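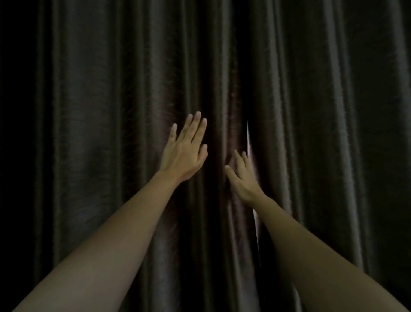 Vorkalport Home Robotics Open Day

The Vorkalport Home Robotics Open Day is a yearly event where a small robotics workshop called Rarketti lets the public in to see how household robots get taught. I went to the one on 2019-06-20 and have been keeping this page up ever since, so forgive me if it reads more like a diary than an encyclopedia. The rest of this wiki is very proper. I tried proper and it came out dull.

Background

Rarketti works out of an old house on the edge of Vorkalport. The oldest part goes back to 1815, according to the sheet they hand you on the way in, and the stairs certainly feel like it. The group started out on warehouse sorting (they were in Vokthorpe back then) and moved over to chores in the home a few years later. Their main project is called Ruangrit, which is the name of the software and not of any one robot. I got that wrong for most of the day and was corrected very kindly.

Ruangrit learns from people. Someone does an everyday job with their own two hands, over and over, and the recordings go in as lessons. When I visited they had 779 recordings of curtain work alone, and I remember laughing out loud when I heard that. Then I watched it being done up close and stopped laughing! Cloth is hard. A cup stays the same shape when you pick it up, but a curtain is a new shape every time you touch it, and a machine has to make sense of all those folds before it can do anything useful.

The curtain demonstration

This was my favorite part, and we got 12 minutes of it before the next group came up the stairs. The job sounds like nothing: gather a heavy curtain beside a window and fasten it with its tieback. One hand has to hold the whole bunch of cloth while the other one does the fiddly bit with the band. I had honestly never thought about how I do that at home. I just sort of hug the thing and hope.

The team splits the job into stages, and each stage gets its own label in the recordings - finding the edge, gathering, wrapping, hooking. Finding the edge gets more lessons than I would have guessed. Two panels of dark cloth lying one over the other are hard to tell apart, and a bit of light coming through between them is a big help.

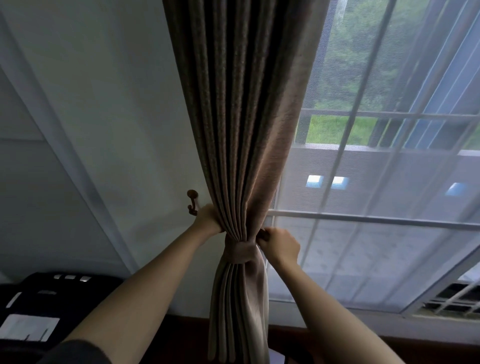

Hooks, knobs and tiebacks

Visitors could ask anything, and nearly all of us asked about the fastening. The band has to go around the bundle and then over the holder on the wall, and the two hands end up working very close together. For a robot that means two arms in the same small space, trying not to bump each other, while the cloth blocks the view of whatever is behind it. I asked if they could just use magnets. They could, they said, but then it would only work in houses with magnets.

There is also the question of when to let go. If the grip opens too early the folds spread out again and you are back at the start. People feel the right moment in their fingers without thinking about it, and the robot has to get there from pictures and from whatever its grippers report back. 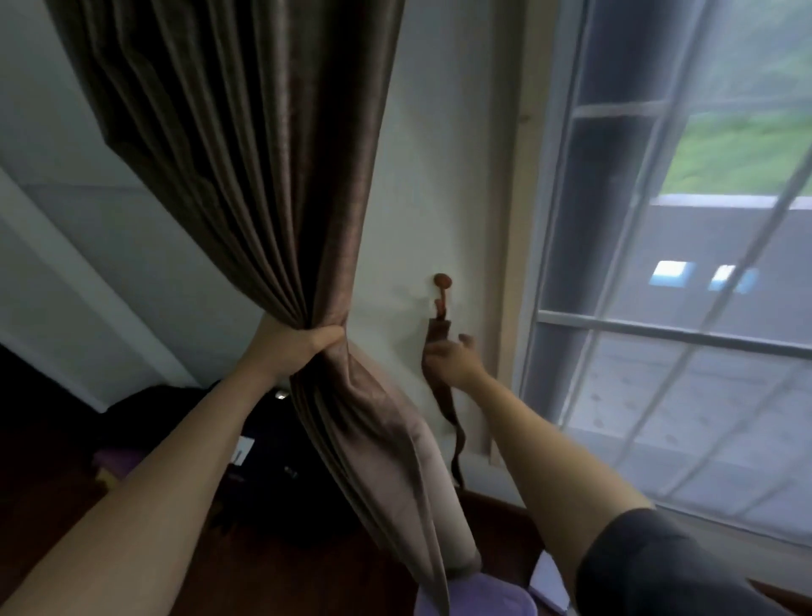

I had a go myself at the end, with a practice curtain on a stand downstairs, and it took me 27 seconds. I was very pleased with that until a girl from the school group beat me easily. They let you keep your score card, and mine is still on the fridge.

Visiting

Entry was free the year I went, with groups sent up in turns - the upstairs rooms are small and the wait can be long, so bring a snack. There is a shorter winter session in December with fewer demonstrations and, I am told, much better cake. I have only been to the summer one, so if you have notes from the other, please add them to the talk page and I will work them in.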